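How to Sort Out a Sock Drawer and Keep It Sorted

A sock drawer goes wrong slowly. A few singles collect at the back, then the winter pairs get mixed with the thin ones, and after a while you are digging every morning. Fixing it takes one evening. Keeping it that way depends mostly on how you wash and fold.

What you need

A clear table or a made bed
A laundry basket
A paper bag for rags
Drawer dividers, or shoe box lids cut to fit
A needle and thread in black, white and gray

Step 1. Wash everything first

Gather every sock you own before you start. Look under beds, inside gym bags, in the toes of boots and in the sleeves of sweaters that went through the dryer with them. Fitted sheets are another good place to check. If you sort only what is already in the drawer, half of the singles will turn out to have a partner in the hamper, and you will have to do the job again.

Turn the socks inside out for washing. Lint and skin collect on the inside, and the outside keeps its color longer. Warm water is fine for cotton. Wool goes in cool water on a gentle cycle and should never go in the dryer unless the label says so.

Step 2. Dry them flat or hang them by the toe

Elastic wears out faster in high heat. If you use a dryer, set it to low and take the socks out while the cuffs are still slightly damp. If you have a rack, hang each sock by the toe so the clip does not stretch the cuff. I use a Flundis folding rack, which holds a full load and fits behind a door. Any rack with thin bars will do.

Step 3. Empty the drawer completely

Take the drawer out of the dresser if you can. Vacuum it, wipe it with a damp cloth and let it dry. Check the runners while you are there. A drawer that sticks is a drawer people stop closing, and an open drawer collects things that do not belong in it.

If the bottom is rough, line it. Plain shelf paper works. Cut it a little short on both sides so it does not curl up against the walls.

Step 4. Sort by type before you match

Make piles by type first: dress, everyday, sports, heavy winter. Matching is much quicker inside a small pile than across the whole lot. Do the sorting in daylight or under a good white lamp. Navy and black look the same under a yellow bulb, and you will only find out at work.

Once a pile is done, lay each pair together with the heels facing the same way. Compare the length as well as the color. Two socks from the same pack can shrink differently, and a pair with one short leg will be annoying to wear.

Step 5. Check each pair for wear

Put your hand inside each sock and spread your fingers at the heel and toe. If you can see skin through the knit, the sock is close to a hole. Then pull the cuff gently and let go. A good cuff springs back. A tired one stays wide and will slide down into your shoe.

Thin heels can be darned if the rest of the sock is sound. Small holes at the toe seam take a few stitches. Loose cuffs are not worth the trouble. Put those in the rag bag. Cotton socks make good dusting mitts, and old wool ones are useful for polishing shoes.
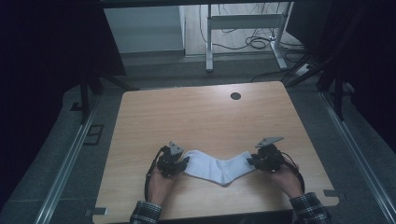 Step 6. Deal with the singles

Put all of the singles in one small bag and hang it near the washing machine. Leave it there for 30 days. When a partner shows up, pair it and put it away. Whatever is left at the end of that time goes to rags. Do not put singles back in the drawer to wait, as that is how the old mess began.

Step 7. Fold, do not ball

Rolling a pair into a ball by turning one cuff over the other stretches that cuff every time. Lay one sock on top of the other, smooth them, and fold them in thirds from the toe. Tuck the last third into the fold if you want the pair to hold together. Short ankle socks only need folding in half. Stand the pairs on edge so you can see them all from above.

Step 8. Divide the drawer

Most drawers take 4 sections well, one for each type. Adjustable dividers are the easiest. The Purkon spring kind holds firm in a wooden drawer but tends to slip in a metal one. Shoe box lids cost nothing and last a couple of years.

Keep the pairs you wear most at the front. Winter socks can go at the back until October, or in a separate box on a shelf if the drawer is tight. Add a cedar block if you keep wool in it, and sand the block lightly once the smell fades.

Keeping it that way

Pair socks as you take them off the rack, before they go into the basket.
When you buy new ones, buy 3 or more pairs of the same kind so that a lost sock matters less.
Go through the drawer twice a year. I do mine in April and again when the heavy coats come out.
If the drawer is hard to close, take out the pairs you skipped all season and give the good ones away.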